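Tredbridge Shared Workshop
Robot Build Group -- minutes of the March meeting

Opened 7.10 pm in the back bay. Quorum met. Apologies were noted in the sign-in book.

1. Minutes of the last meeting

Accepted, with one correction. The motor order went to Midance, not Jacquet. Jacquet supplied the bearings only.

2. Matters arising

The spare key to the tool cage has been returned. The bench vice has been bolted down again and the group thanked whoever did it, as it was not on anyone's list.

Earplugs still haven't been restocked. Carried over.

3. Progress on the two-arm build

The left arm now runs through its full travel without tripping. The right arm still stalls near the shoulder when it comes back from full stretch. Two members think the belt is too tight and one thinks it is the driver settings. Agreed to slacken the belt first, as it costs nothing, and leave the settings alone until that has been tried.

The Hirkden controller board has been swapped for the newer one. The old board is in the drawer marked SPARES and is believed to be good. Please don't put dead boards in that drawer.

The gripper pads are wearing faster than we expected. A set of 4 has been cut from the leftover rubber sheet and will be fitted before the next practice session. If they last, we will cut more from the same piece. Colour was discussed and no one minded.

4. Practice sessions and resets

There was a long discussion about resets. At present the person at the controls and the person on the floor each have their own idea of when a run has ended, and on several runs the floor person has reached in while the arms were still under power. Everyone agreed this has to stop.

It was moved that a reset is called with a written sign, held out over the mat where the head camera can pick it up, and that the arms are parked before anyone touches anything on the mat. Shouting across the workshop doesn't work when the dust extractor is on. Carried.
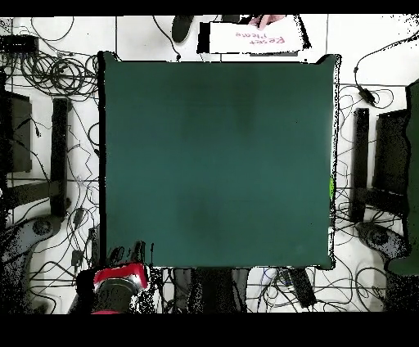 Item 4: the "Reset Please" sign held out at the top of the mat.

The point was raised that the lettering comes up upside down to the person watching the camera feed. It can still be read, but a sign with the words on both sides, one each way up, would save having to think about it. A member will make one from white card with a thick marker. The paper one will do until then.

A second sign saying STOP was proposed. After some back and forth it was decided that stopping is what the red button is for, and a sign would only slow people down. Not carried.

5. Cables

The floor around the mat was discussed again. There are too many loose cables and they run on every side of it, so whoever is on the floor has to watch their feet the whole time. Agreed as follows:

Cables that aren't in use are to be coiled and taken off the floor at the end of each session.
Leads between the base and the power supplies are to be run together in sleeving. The workshop has 16 metres of split sleeving left over from the router enclosure and the group may use it.
Power adapters are not to be left hanging by their leads.
Closed shoes only in the bay. This is already the rule for the rest of the workshop.

A member asked for a proper cable ramp along the walkway side. Price to be found out and brought to the next meeting.

6. The mat

The corners are lifting, and the upper right is the worst of them. Double-sided carpet tape was suggested, but there was concern about leaving glue on the tiles. We will try weighting the corners flat overnight first -- if they come up again, tape goes on the next agenda.

Nothing other than the practice pieces is to be left on the mat. Mugs were mentioned.

7. Money

Two invoices were passed for payment, one from Midance and one from Jacquet. The request for a second bench supply was held over until we know what the ramp will cost.

8. Other business

The Hirkden people have offered a tour of their assembly floor. Names on the sheet by the kettle if you want to go.

The laser cutter is booked out for the school group all month, so bracket parts will need to be cut by hand or wait.

Closed 8.45 pm. Next meeting same place, 7 pm start.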